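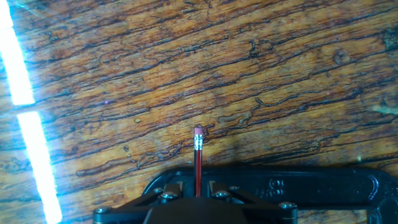 A tabletop like that wants two thin coats and a long wait between them, according to a woman at the Purkach open day who had refinished a few herself. I had asked why shiny wood so often ends up streaky.

The open day takes up the ground floor of the old Drovano works, and I got there at 4. Entry was free. The finishing room came first, then the drying racks, then a small shop selling Moya oil in tins. I bought one for 13.

Dark grain shows up a lot more under a gloss than I expected, knots too. A matte sample hung on the wall looked flat to me, though other visitors liked it better. The next open day is in November and parking is on the street.

Subscribe to our newsletter
We use cookies to improve your visit. Accept | Settings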